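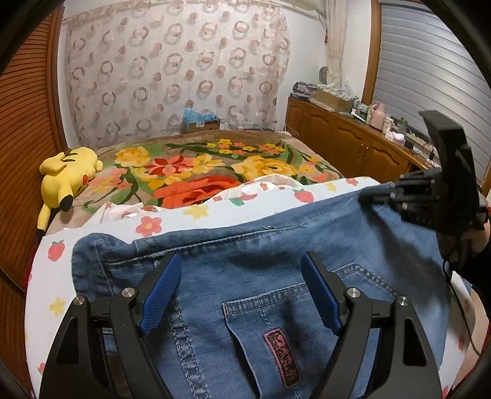 Photo: Bruvard

Vundik – comment inbox for paid social
By Giken

You paid to put an ad in front of strangers, and now the strangers are talking. Vundik collects every comment left under your ads and puts them in one inbox, so you can read them without opening each campaign and scrolling to the bottom with one eye shut.

Comments are sorted into three piles: questions, complaints, and people tagging their cousin. Questions go to the top. You can answer from the inbox, hide a comment, or hand it to a coworker who has more patience left on a Thursday.

Saved replies hold up to 300 characters each. Longer ones were possible in the last version, and we read some of them, and now the limit is 300. 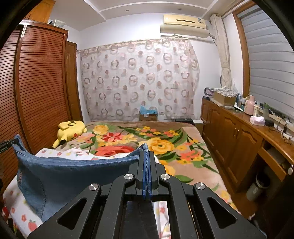
The word filter comes with a starter list of 600 terms, most of which you will have seen before lunch. Add your own, or delete ours if your brand is more relaxed than we guessed. Filtered comments wait in a side folder until you look at them. Vundik never deletes anything on its own.

Plans
Solo: 2 ad accounts, one user
Team: unlimited ad accounts, shared inbox, notes
Agency: everything in Team, plus client logins that can look but not touch

Works with Venckus Reports if you already have it. Export to spreadsheet is included in all plans – somebody upstairs always wants a spreadsheet.

Start free trial
Compare plans
Setup guide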